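Block stacking

Block stacking is the placing of one toy block on top of another, usually until something gives. It needs a flat surface, a supply of blocks and a tolerance for noise. The usual block is a wooden cube, plain or painted, with edges soft enough to be stepped on at night, though not by much.

A tower of two is widely held to be too short to count and is where most towers begin. The third block is the first real test, as any error in the second is now carried upstairs. Builders differ on whether to nudge a crooked block or leave it alone. The Pliltton rules, drawn up by Junhao Du, allow a single nudge and forbid blowing.

Sets vary in size. The Prosov box holds 63 blocks, and the larger Clirnier chest holds 447, a number chosen by someone who did not have to put them away.

A green cube held above a white tabletop with a stack of two wooden blocks, first picture.

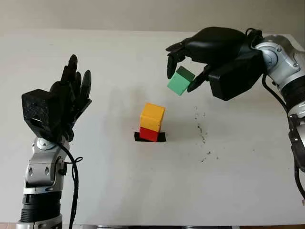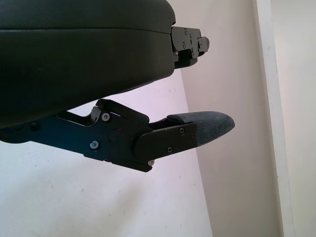
Demolition is treated by some writers as a separate activity. Wickramasinghe scoring gives it half the points, which younger players regard as an insult.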